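Pivville Study Abroad Placements, release 4

What's in it
We're so happy to finally share this one! The table has 1565 rows, one per student placement, covering 38 majors and 79 host programs. Every row gives the home department, host program, term, credits earned and how those credits came back (major, elective or none).

Files
placements.csv - the main table
hosts.csv - host programs, joined on host_id
changes.txt - fixes carried over from the Yeoman release

Known gaps
Summer terms starting in June are coded SU, even when they run into fall. Studio credits from Drudstead are still in quarter hours, so convert them before you add anything up. Plikon rows have no housing field yet - we're working on it!

Comments

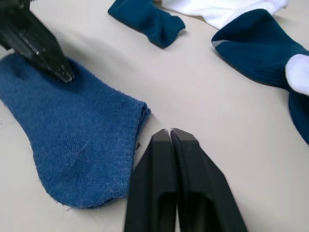

Could the next release split electives by department? I joined on host_id and it worked fine, but art history and studio art end up lumped together.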